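Clearing Out the Studio Corner

We have been meaning to sort through the little white studio corner at Stukilard since January, and this month we finally rolled up our sleeves (well, short sleeves for most of us) and got going. Fidelina Quispe made the list, Chaltu Shiferaw made the tea, and I took on the gallery page, so please forgive me if I ramble a bit.

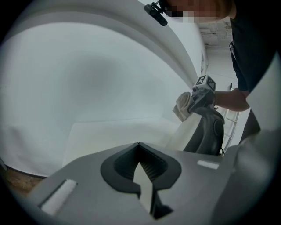
The big white curve, with a flat white board lying on its floor.

Towels are what we go through fastest – they get used for wiping, wrapping and padding, and somehow they never end up back on the same shelf. Our new habit is to roll them, which takes up far less room in the cupboard.

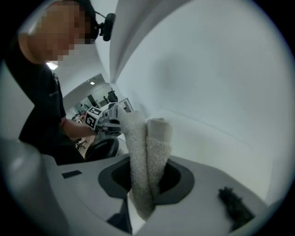 Llinos Mostyn wrote in to say that she rolls hers too, but folds them in thirds first so they don't spring open, and would we please try it before the next big wash!

We will, Llinos. After the linens came the small electronics, and those do love to tangle, so every cord now gets its own tie before it goes away.
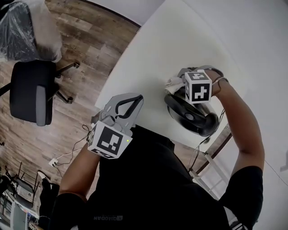
Black over-ear headphones at the white table, cord and all.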